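Régulateur Wonell et panneau de 400 W : utile de passer en MPPT ?

lulu_fourgon
Bonjour, j'ai un panneau de 400 W sur le toit du fourgon et un régulateur PWM Wonell fourni avec le kit. En novembre la batterie ne remonte plus complètement. On me conseille un MPPT Sesta. Le gain vaut la dépense ?

betarave
Oui. En hiver le PWM perd beaucoup avec un panneau à tension élevée. J'ai mis un Sesta. 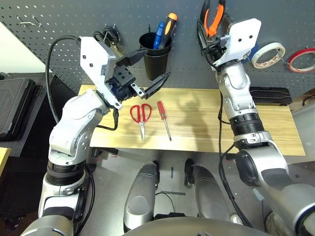
J'ai refait le câblage en 16 mm² entre régulateur et batterie. Prévois aussi un fusible au plus près de la borne positive.

kerwatt
Pas d'accord pour commencer par là. Panneau à plat, soleil bas : le MPPT ne fera pas de miracle. Quel âge a la batterie ?

lulu_fourgon
Une AGM Risby achetée d'occasion, âge inconnu. Le matin vers 7 h je lis 12,1 V, frigo coupé.

kerwatt
Alors c'est elle que je testerais d'abord. Charge complète au secteur, repos une nuit sans rien brancher, puis mesure. Sous 12,5 V je la changerais avant de toucher au régulateur.

betarave
Le test, d'accord. Mais il gardera un PWM poussif derrière une batterie neuve – chez moi la différence était de nearly 15 % sur la journée.

kerwatt
15 % de pas grand-chose en novembre, ça reste pas grand-chose.

lulu_fourgon
Merci à tous les deux. Je fais le test avec le chargeur Betancur de mon voisin et je reviens donner la tension.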